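How a Robot Learns to Move a Bowl

A robot arm does not know what a bowl is for. It must be shown, and the people who show it are called demonstrators. At the Pedivura Learning Center, demonstrators teach in two ways.

The first way is by hand. A person holds the arm and guides it through the job while a computer records how each joint bends. The second way is by remote control. The person moves a set of controls, and the arm copies each movement. 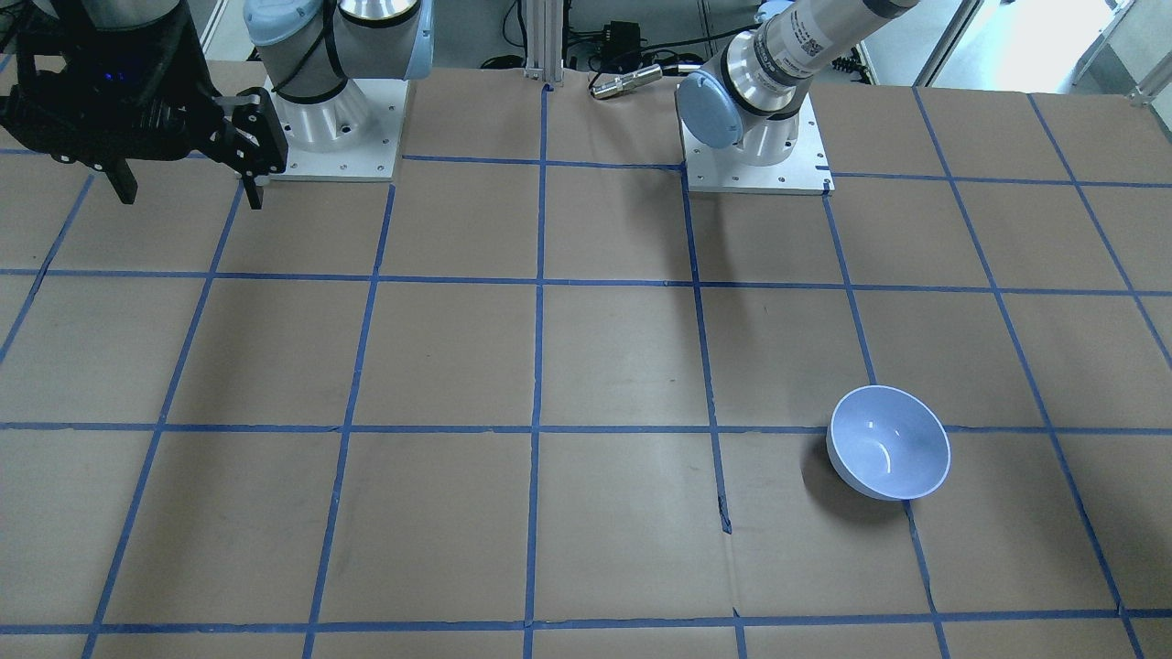 Demonstrators practice before they record anything. Valdir Medeiros, who trains new staff at the center, asks each person to complete 20 practice runs. A run can be as simple as reaching for a dish, closing the gripper on its rim, and setting it down in another place. The lines of blue tape divide the work surface into squares, so the bowl can start in one square the first time and in a different square the next. A robot that has seen only one starting place may reach for that same place every time - even when the bowl is somewhere else.

Every run that is saved is called a demonstration. For its bowl lesson, the center saved 472 demonstrations. The computer compares them and looks for patterns, such as how the fingers should be placed before they close.
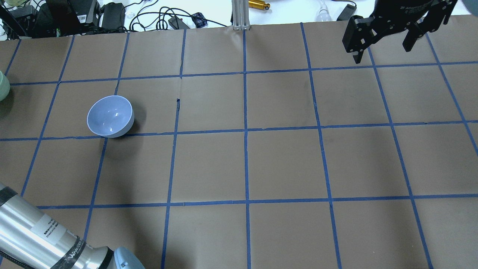

A black gripper with two fingers above the taped grid, with the bowl in a square of its own.

Mistakes are useful as well. When a demonstrator misses the bowl and tries again, the recording may be kept, and the robot can learn how to correct itself.

Words to know
Gripper: the part of a robot arm that holds things.
Joint: a place where the arm bends or turns.
Demonstration: one recorded example of a task.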